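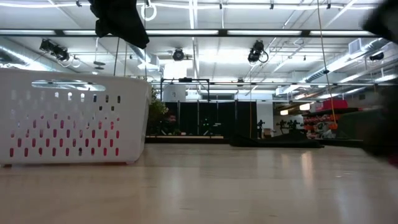 Figure 4.1. White plastic basket with slotted walls and an oval handle opening.

Unit 4. Open Area and Drainage in Molded Containers

4.1 Definitions
The open area of a perforated wall is the total area of its holes divided by the total area of the wall, holes included. It is given as a percentage. Handle openings are left out of the count and reported on their own line.

Pitch is the center-to-center distance between neighboring holes. In a staggered pattern, each row is shifted by half the horizontal pitch. Two pitches must then be stated, one along the row and one across rows. Students often give only the first. The result cannot be checked by a reader who does not have the part.

4.2 Slots compared with round holes
For a slot of width w and overall length L with fully rounded ends, the area is

A = w(L – w) + πw²/4

For w = 5 mm and L = 20 mm this gives 94.6 mm². A round hole 5 mm across gives 19.6 mm². The slot passes the same largest sphere as the round hole, with nearly five times the area. The cost is in the strips of plastic left between slots, which carry the load when the container is lifted.

Orientation matters. Slots that run up and down leave continuous vertical strips in an unstaggered layout. Once the rows are staggered, the load path has to step sideways between rows, and bending appears in the short bridges. Use the bridge formula from Unit 3 for these sections.

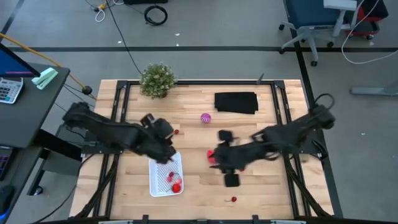

4.3 Draft
Side walls taper toward the base so that the part releases from the mold and so that empty containers nest. The taper changes the area of each wall. Treat the wall as a trapezoid when working out the open area – the rectangular shortcut in the Abreu tables overstates the solid area near the base.

4.4 Drainage through the floor
The floor is handled separately from the walls. Flow through a floor hole depends on the depth of water above it, and for small holes surface tension can stop the flow before the container is empty. The Sultico worksheet ignores this. Corrections are on the second tab of the Stedau file.

Feet raise the floor and give the water a path out. A container with a flat base on a flat surface has an effective floor drainage close to zero, whatever the open area.

4.5 Problem set
1. A flat panel measures 100 mm by 50 mm and has 20 slots of the size used in 4.2. Find the open area.
2. Repeat with round holes 5 mm across. How many are needed to match the result of problem 1?
3. Derive the slot formula for square ends and state the error if it is used for rounded ones.

Submit to Filipa Vilela. Show units on every line.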